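How do you choose a hand for a robot?
A page for curious readers aged 8 to 11
Written by Joaquim Gouveia for the Turkcombe children's science pages

Take a sock and put it on the table. Now pick it up. Easy! You did not think about it, and your fingers knew what to do. For a robot this is a hard job, and a big part of the job is done by its hand.

The hand of a robot is called a gripper. Many grippers have only two fingers, which we call jaws. The jaws open, they go to the two sides of a thing, and they close. A gripper like this can hold a cup, a spoon or a shirt, but it doesn't hold all of them equally well. For this reason, people who build robots try different grippers and compare them.

At Turkcombe we compared two kinds of pad. A pad is the part of the jaw which touches the thing. The first kind is called Jallar and it is soft, a little like a rubber eraser. The second kind is called Costello and it is harder, with small bumps.

My colleague Siobhán Kinsella made the rules of the test. Each pad must try to lift the same piece of clothing 100 times, so we had 200 tries in all. One try is not enough, because a robot can be lucky, in the same way that you can throw a ball in the basket once with closed eyes.

Clothes are a very good test. A wooden block has always the same shape, but a jumper changes its shape every time you touch it. It can be folded, or twisted, or lying in a heap. The gripper must take the cloth and leave alone what is under it. When the blanket below is also soft, this is not simple at all.

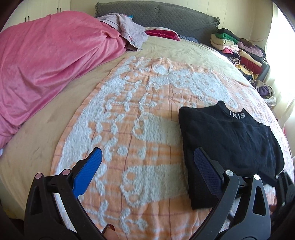 Why do some grippers have to be held by a person?
A person can show the robot how the job is done. You hold the gripper in your hand, close it on the shirt and fold the shirt, and the movements are recorded. Later the robot can learn from them.

We gave every try a mark from zero to 4. Zero means that the gripper took nothing. One means that it took the cloth but dropped it at once. Two means that it lifted the cloth and also pulled up the blanket. Three means a good lift with the fold spoiled. And 4 is for a perfect lift, with the fold still tidy.

The soft Jallar pads got more perfect marks with thin T-shirts. They bend a little, so they can press on the thin edge of the cloth from both sides. The Costello pads were better with thick jumpers, where the small bumps can catch the wool. So the answer to "which one is best?" is a new question: best for what?

The place is important too. The same gripper can do well on a smooth table and badly on a bed, where everything sinks down when you push it. We wrote down the place for each try.

Try it yourself

You need two wooden clothes pegs, two elastic bands and one old T-shirt.
Fold the T-shirt and put it on your bed.
Pick it up with one peg in each hand. Your fingers must not touch the cloth!
Put an elastic band around the ends of each peg and try again.
Give every try a mark from zero to 4, and write it in a table.

Did the elastic bands help? Now do the same test with a towel, and compare your two tables.

New words
Gripper: the hand of a robot.
Jaw: one finger of a gripper.
Pad: the part of the jaw which touches things.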